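Open day participants wanted - Larkeck demo hall

Trovo is looking for 60 people to come to our robot open day at Larkeck and try things out. 2021-09-06, doors at 1 pm. Free, but you do have to sign up.

What it is: short demonstrations by the Tedidari team, then you get a turn. Some of it on real hardware, some in simulation, in a furnished house we built on the computer. Two-arm robot, you steer. No experience needed. If you can use a game controller you're fine, and if you can't we'll show you.

Who we want
Adults, 18 and up. Any job, any background. We'd really like people who have never been near a robot. Left-handers very welcome, we had hardly any in July.

What you do
- Watch the opening demo (13 minutes)
- Drive the arms in the simulated house, one session each
- Fill in a form after, be blunt
- Stay for the Charvát talk if you want, no obligation

What you get
Lunch, parking, and a 1000 crown voucher for anyone who does the full session and the form. Vouchers handed out at the desk on your way out, bring ID.

Also hiring for the day
Four floor helpers, paid, to walk groups between stations and keep the line moving. Half day. Must be OK with standing and with saying the same thing alot. Put HELPER in the subject line.

How to sign up
Email the Trovo open day desk or call extension 718, mornings are best. Give us your name, a phone number, any access needs, and wether you want the early or the late group. Can't promise your first choice. We confirm by email. If you get a spot and can't make it tell us, there's a waiting list.

Simulator station: both arms up, by the mirror and the stairs

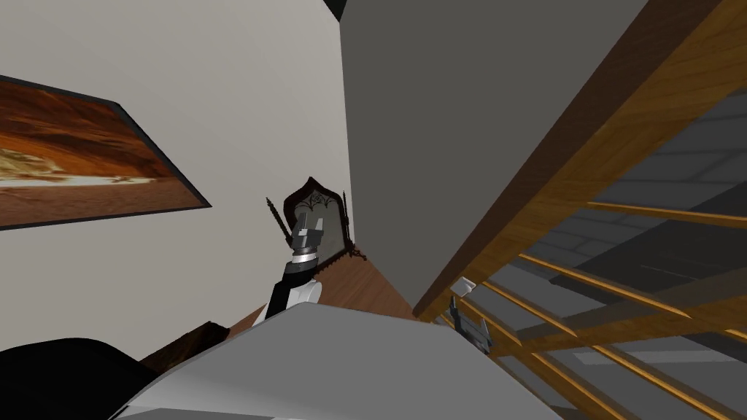 Getting there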